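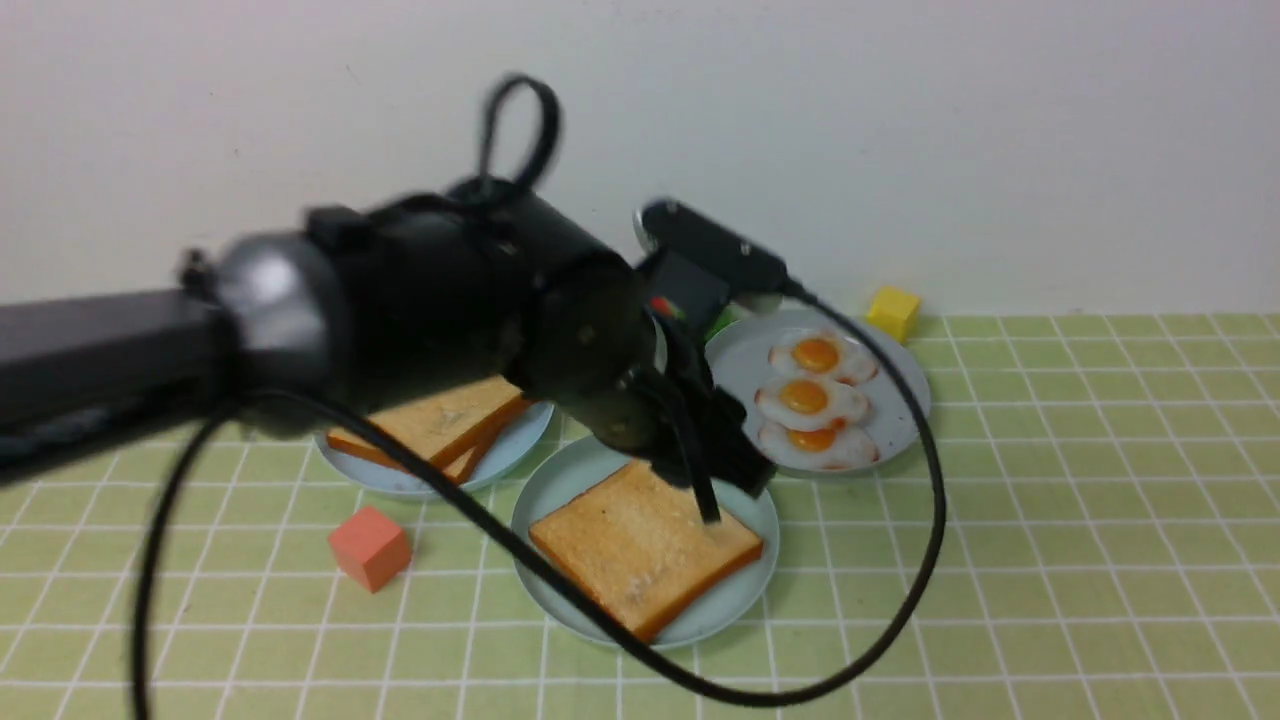

Play breakfast sets: is the Dindach one worth it over the Gemow? I bought the Dindach for the breakfast corner at our play cafe and I have developed opinions about fake toast, which was not the plan for my forties. The bread is the good part. It has a speckled crumb and a proper orange crust, and a slice looks right by itself in the middle of a plate or stacked two high on the side, the way I have it now. The eggs I'm less sure about. Paid 279 rand. The Gemow was 190 and came with a waffle.

ntombi_zulu
November 2024

Re: Play breakfast sets
You paid 89 rand extra to lose a waffle. Are the eggs the hard shiny kind? Ours get traded like currency and the toast gets left behind.

crumbtray

Re: Play breakfast sets
Shiny, yes. Browned edges, very orange yolks, the egg of a diner that wants a good review. My complaint is serving them. Put three on one plate and they overlap, and then some four-year-old tells you they're touching.

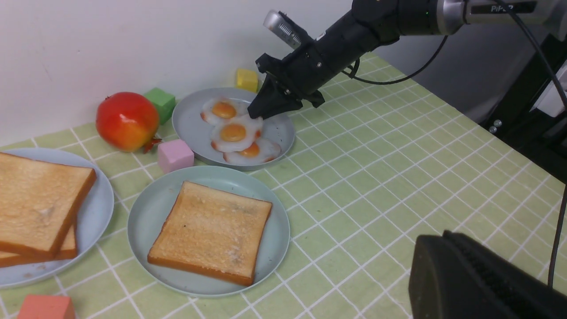
Three eggs on one plate. They are touching.

ntombi_zulu

Re: Play breakfast sets
Three is too many. Two eggs to a plate, toast on its own plate, fruit at the back where it can be ignored as in real life. I don't understand mixing blocks in with the food either. We tried it and spent a month being served cubes.

Thabiso M

Re: Play breakfast sets
Cubes are butter, Thabiso. Or cheese. The pink one is ham. I took the advice on the eggs, though, and moved the fruit back against the wall, and I admit it looks more like a table where someone might eat.

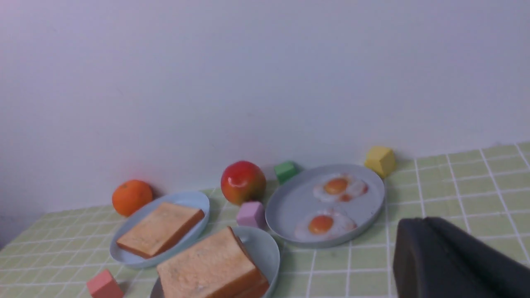

I also stopped making the two plate shapes match. The ovals suit the toast, the round one is better for eggs, and I refuse to buy more plates to settle an argument I'm having with myself.

ntombi_zulu

Re: Play breakfast sets
Ham is not a cube. I've said my piece.

Thabiso M

Re: Play breakfast sets
Has anyone put the egg ON the toast? With the Gemow it slides straight off because the bread is domed, like a small mattress. If the Dindach holds an egg I'll pay the 89 and mourn the waffle.

crumbtray

Re: Play breakfast sets
It holds.

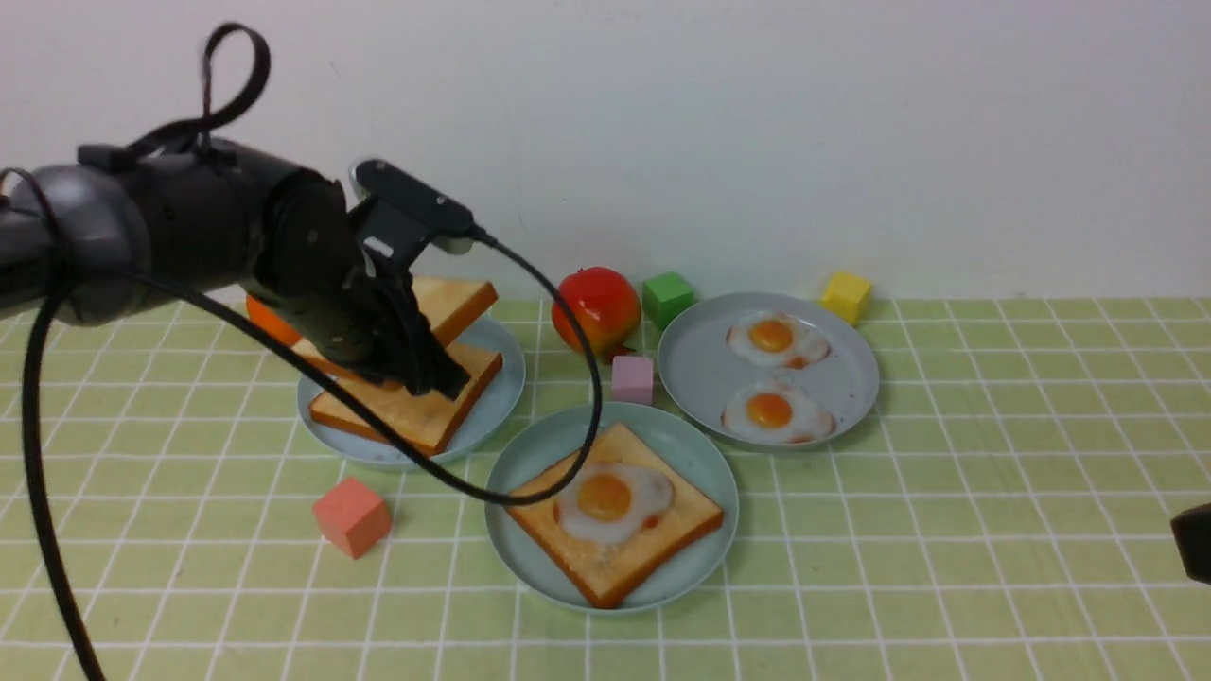
Egg on toast, front and center. Two spare eggs on the right.

The little patch of red is sauce. I'm told it's too spicy for me.

ntombi_zulu

Re: Play breakfast sets
Fine, ordering one in December. Thabiso can have my cubes.

crumbtray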